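Tilorico Bench Notes
Filed under: Cell upkeep > Handheld grippers

December, cell 2

Left gripper was closing late again. Pulled the jaw carrier and found lint packed behind the return spring. Cleaned, no oil. Stroke now repeats on both units. Jaw pads on the right swapped for Fornar soft pads, old ones glazed.

Cable on the left unit had been tugging at the wrist. Rerouted it back along the forearm with more slack before the near edge of the table. Log stopped at episode 1229; restarted numbering from there. Cloth task only until the new pads are run in, green basket stays on the left, long side front to back.
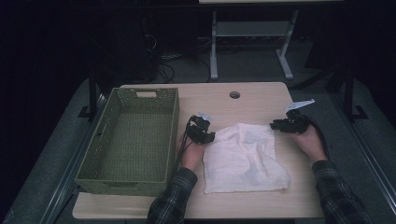
Somora wrote back that lint is the usual cause with cotton, and that the spring should come out every 80 episodes whatever the stroke check says. Their other point was to zero the jaws with the cable hanging, never held up by hand. Zero had been done the other way. Redone at 14:10, offset dropped out.

To do: spare spring, check tag screws, 30 min soak run before handover.

Comments (2)

Vương: Same lint on cell 1. Compressed air drives it in deeper, use a brush.

Fornar: Pads need a wipe with alcohol before first use.

This site uses cookies to remember your settings. Accept | Manage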